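# Vilent: questions we get asked

Vilent is a method for teaching one arm to pick up household objects from the view of its wrist camera alone. It was developed by Siriporn Chantharasri and Fongchan Somboon. This page covers what people write to us about most often. Questions about installing the code belong on the issue tracker.

### What problem is the method for?

Policies trained on one kitchen tend to do badly in the next. In our early tests a policy that had learned to grasp a jar would go for the wrong spot once the counter or the wall changed. Vilent adds a second training step that compares pairs of views of the same object in different places and penalizes the policy when its chosen grasp point on the object moves.

### How much data does it need?

We train on 700 demonstrations, recorded in several homes. Adapting to a new room takes another 40. With fewer than that, results varied too much between training runs for us to recommend it.

### Why only a wrist camera?

A fixed camera has to be placed and calibrated again in every room. The wrist camera travels with the gripper and needs calibrating once. The cost is that the arm can't see anything behind it, and large objects fill the view early in the approach.

### Do you clear the counter first?

No. Whatever is on the counter stays there, and so does the wallpaper. We tried clean backgrounds in March and dropped them, as the policies trained that way were the worst of the lot once they left the lab. 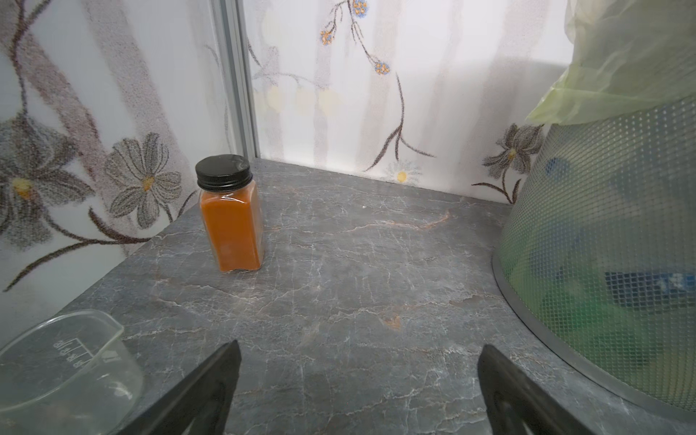 The one thing we do control is the starting pose. The gripper begins open, above the counter, with the target somewhere in view. If the target is out of view at the start, the trial is thrown out and set up again.

### How do you count a success?

The object has to be lifted clear of the surface and held for the full check period without slipping. A grasp that knocks over something nearby counts as a failure, even if the object comes up.

### What were the results?

Each policy got 100 trials in homes it had not seen. Vilent beat our baseline, Monska, on jars, boxes and mugs. On spoons and other flat items the two were level – the gripper is the limit there, and better training won't fix it.

### Does it handle transparent objects?

Poorly. Clear plastic and thin glass are still the most common cause of failed grasps. Jars with something in them go much better than empty ones. Fongchan is working on this and we don't have numbers to share yet.

### Can I use it with a different gripper?

Yes, if it has two fingers and both tips show in the camera view. You will need to collect your own demonstrations. Suction grippers are not supported.

### Is the data available?

The Porwood set, with 200 of the demonstrations, can be downloaded from the project page. The rest is waiting on permission from the households.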